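March, workshop notebook, bench end

Second go at the rye starter dryer today and I'm much happier with it. The first batch (the one in the Cillwood tin) went grey and smelled like a wet dog, so I've changed nearly everything at once, which I know, I know, is bad practice. Chathurika Khondokar has already told me off.

What I did this time: fed the starter at breakfast with the Brarnwood flour, let it rise until it domed, then spread it on baking paper as thin as I could get it with the bent palette knife. Last time I had it thick as pancake batter and the middle never dried. 200 g of starter went over 2 trays, scraped right out to the corners. It looks a bit like badly done plastering but that's fine!

Oven off, light on, door propped with a spoon. The thermometer sat in the high twenties all morning and I left it alone apart from turning the trays at lunch. By teatime the edges were curling up and the sheets snapped when I bent them, so into the mortar they went. Lovely noise. 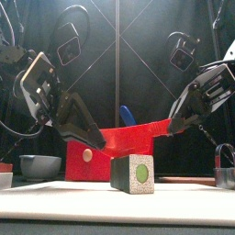
Weighed the flakes afterwards and of course forgot to zero the bowl first. The bowl is 395 g on its own (written on the bottom now, in marker, so I stop doing this). I've put the flakes in two of the little Wouters jars, one for the cupboard and one for the freezer, and labelled both lids.

Waking-up test: 15 g flakes in lukewarm water, left to go soft, then a spoonful of flour stirred through. I'd like to see bubbles by tomorrow night. If it's flat I'll give it one more feed before I give up on it, as Chathurika reckons hers sulked for ages and then went mad overnight.

Things to sort out. The Trelis paper sticks if the starter has any oil near it, so wash the knife properly first. Also I want to try the same thing with plain white flour, as I've a feeling the rye is doing a lot of the work and I'd rather know before I start posting packets to people. My sister has asked for one and she'll never let me forget it if it's dead on arrival.

Oh, and the grey batch. I kept a teaspoon back out of curiosity and fed it anyway. Still smells of dog. Binned it, boiled the jar, and opened the window.

Next session: check the cupboard jar for damp, ask Chathurika which sieve she used for hers (mine lets the big bits through), buy more baking paper.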